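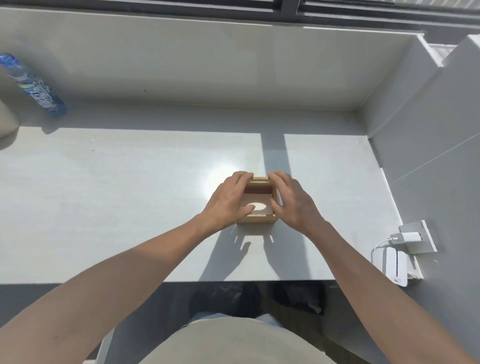 Both hands on the wooden box, out on the sunny counter.

I love my Pokano arm, but it gave me a real scare in February! It was refilling a tissue box, the grip sensor quit, and it kept right on squeezing until a corner split (my thumb was very nearly in there too).

So now I do refills by hand, with the arm unplugged at the wall. Pausing it in the app is no good, mine woke up again after 23 seconds.
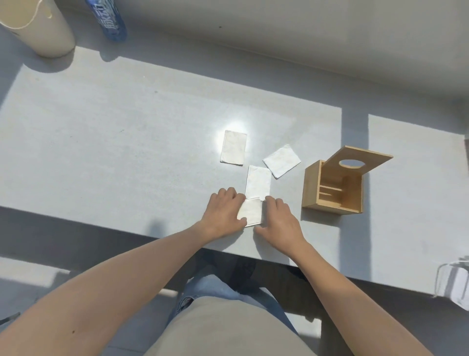

Flatten each packet with your palms before it goes in, and keep the lid tipped well back. Puffy packets are what set off my jam, and Liam Lambert had the same trouble with his. If yours shows fault 135, stop there and wipe the finger pads before you try again. Mine has been a dream ever since!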